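Review: Detthorpe 300 differential cover
By Hakim Santoso
4/15/26

Cast aluminum, finned, machined gasket face. Tested on a 12-bolt rear axle.
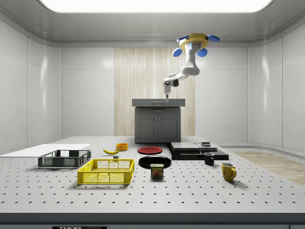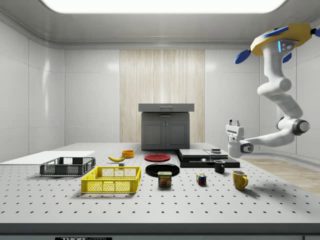
Reading time: 1 minute

The Detthorpe cover bolts up without grinding. The sealing face was flat across its full width, and the fill plug clears the panhard bracket. Two load bolts bear on the main caps; set them to 8 lb-ft and lock the jam nuts. After 4,000 miles of towing there was no seepage at the gasket. The drain plug magnet is weak, and the supplied bolts are too short for use with washers. Addo sells a longer set. Recommended for tow rigs.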